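Capítulo 2
Presión y volumen de los gases 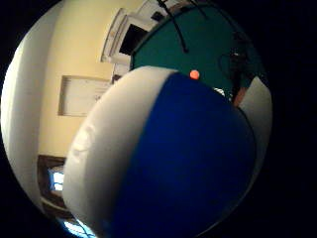

Un gas no tiene forma ni volumen propios: ocupa todo el recipiente que lo contiene y empuja sus paredes en todas direcciones. Ese empuje, repartido sobre cada unidad de superficie, se llama presión.

En el capítulo anterior estudiamos la densidad de sólidos y líquidos, que apenas cambia al comprimirlos. Con el aire ocurre algo distinto. Si tapamos la punta de una jeringa y apretamos el émbolo, el volumen disminuye y la presión aumenta.

Al terminar el capítulo, el alumno sabrá:
Leer un manómetro y expresar la medida en pascales.
Aplicar la ley de Boyle a temperatura constante.
Distinguir presión absoluta y presión manométrica.

Para la práctica de la página 29 se necesita una jeringa graduada y el manómetro escolar Fellari, o cualquier otro equivalente.

2.1 La presión atmosférica

El aire que nos rodea tiene peso. Un recipiente abierto soporta la misma presión por dentro y por fuera, y por eso sus paredes no se deforman.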